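Minutes of the film club, year-end meeting, Dec 31, 2019

I'm typing these up on the couch with a plate of leftovers, so forgive the crumbs. We had 19 people in the room, which is a very good turnout for the last night of the year!

1. Last meeting's minutes
Read out and approved, with one fix. I'd written that Daddale was shot in color and it most certainly wasn't. Sorry, everyone.

2. The crime season
We spent most of the evening on this one (no surprise). The plan is five thrillers starting in April, and the opener is Deresum, the one where the retired safecracker gets talked into robbing the bank that holds his own mortgage. I love it. Half the room thinks the middle drags, and I'll admit the train station part goes on a bit, but that final phone call still gives me chills.

Then there was a long back-and-forth over Mollier versus Collado for the second slot. Mollier has the better villain and the better music. Collado has the car chase through the fish market, and it's shorter, so people can get home at a decent hour. We voted and Collado won, 13 to 6. Mollier goes third, and I've promised to stop bringing it up.

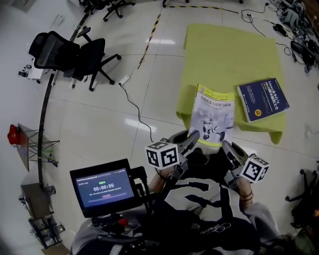

3. Money
We have $583 in the account after paying for the hall. The rental fees for the whole season haven't been quoted yet, so we agreed to hold off on printing posters until they are. I'm writing to the distributor this week.

4. The newsletter
It went out to about 2,000 addresses last time, and a few people wrote back to say my plot summaries give away too much. Fair enough! From now on I'll stop at the halfway point of the story. There was a request for longer pieces on older gangster movies, and I said yes before thinking about how long those take me to write.
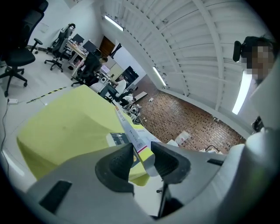
Kristóf Bognár
Club Secretary

5. Subtitles or dubbing
Subtitles, same as always. Someone asked if we could try the dubbed print of Daddale just once for laughs, and that got enough hands that I've put it down as a possible extra night in the summer. Separate ticket, no discussion afterward.

6. Start times
We're moving from 7:30 to 7:00. The introduction before each movie gets ten minutes and then the lights go down, even if I'm the one talking.

7. Anything else
A request for more comfortable chairs (noted, again). A request for fewer movies in which the detective dies (not agreed). I still need two people to write program notes for Collado, so please email me if you'd like to take a shot at it.

We wrapped up at 9:15 and wished each other a happy new year.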